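Review: Trunel TR-2 two-arm tray handling cell, seen at the Cavitex open day

Cavitex ran its integrator open day in May. I went for one product, the Trunel two-arm cell, which is sold for moving metal trays and plastic bins on gravity roller lanes. I had the morning session and 40 minutes at the guard rail. The cell runs on Hattar control software.

The lanes are ordinary flow rack: sloped, white rollers, blue bins. Trunel makes a point of not asking buyers to replace existing racking.

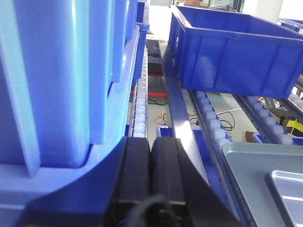 Floor access is acceptable for a demonstration cell, though I would want the cabling in covered trunking before signing anything. Lane pitch is adjustable in fixed steps. The jaws are black parallel units with 3 force settings, selected per part number.

Approach is slow by design. The arm comes in low beside the roller track, stops short of the tray, then closes.
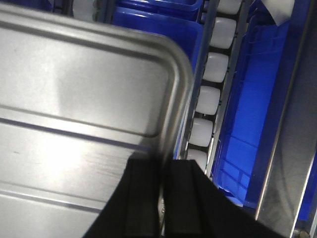
Handling

Large trays are carried with a jaw at each end, level, over the bins. Transfer speed is the best thing about the cell. The two arms share one motion plan, and Hattar's screen shows both paths on a single timeline.
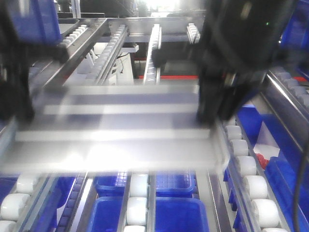 Cavitex quotes 2,000 transfers per shift. The log from the previous shift, which staff let me read, showed 1,810. The shortfall was put down to operator stops. I would budget on the lower figure.

Grip is on the tray edge, with the metal between the two fingers. Rolled rims are supported as standard. Flat-edge trays need the Bidow finger set, sold separately.
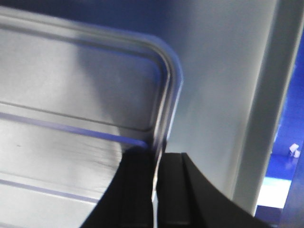
Finger pads are a wear part and change with one hex key. Teaching a new tray requires a supervisor login, a nuisance on mixed lines.

Good: transfer speed, rack compatibility, readable logs.
Bad: cable routing, login policy, extra cost for flat-edge trays.

Rating: 4 out of 5. Suitable for plants already on roller lanes.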